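Visit report: open afternoon at the Zavurer workshop, 17/05/2022

I went along with a budget sheet and a long list of questions, and came home with both covered in scribbles. We have to plan our equipment spending for the laundry room by June, and Zavurer had kindly opened its doors to people in our position — small places that fold a lot of towels and wonder whether a machine could help.

I had expected a big arm behind glass. The work going on was much smaller and, to my mind, far more interesting: towels, a little white stand and hand-held grippers with fabric pads on the fingers.
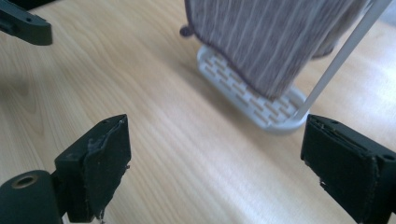 Ask what the spare pads cost before you ask what the gripper costs, Uwe Görtz told our group. I wrote that down at once! My sheet had one line for "gripper" and no line at all for wear parts, so that has changed. The set from Farkness is listed at 1469 euros for a pair, with pads at 43 euros a pack, and you can see how a busy year would eat into that.

Next came the handling itself, and I could have watched it all day. A fluffy towel is a tricky thing to hold by two points, and I'd plan far more time for trials than the brochures suggest.
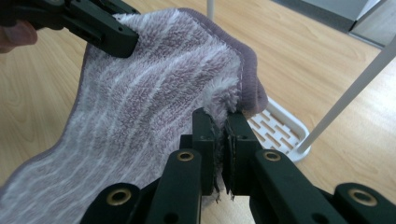
Could we not just buy one gripper and see how we get on? asked Allel. Fair question, and the answer was a friendly no: for towels you budget for 2, plus cables, or you learn very little. Hire is possible too, at 500 euros a month, which suits us better for a first go.

I also took notes on the bench, as we had forgotten that completely. You need a table, rails to fix it to, curtains if your room is like ours, and plenty of sockets.

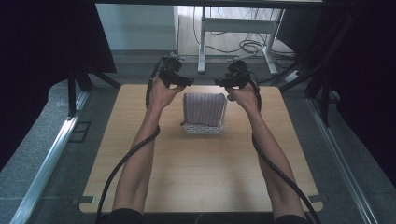 Two grippers, two cables and a striped or ribbed cloth over the basket.

Subramaniam, the other supplier on my list, quotes for the bench and frame together. I've asked for the same from Farkness so we can compare like with like.
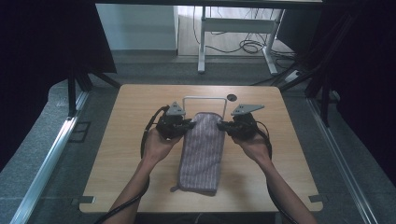 Folded towel on the table, with a gripper to either side.

My draft now has hire first, buying later, and a separate line for pads. Still to find out: delivery times, and whether training is charged by the day or by the person.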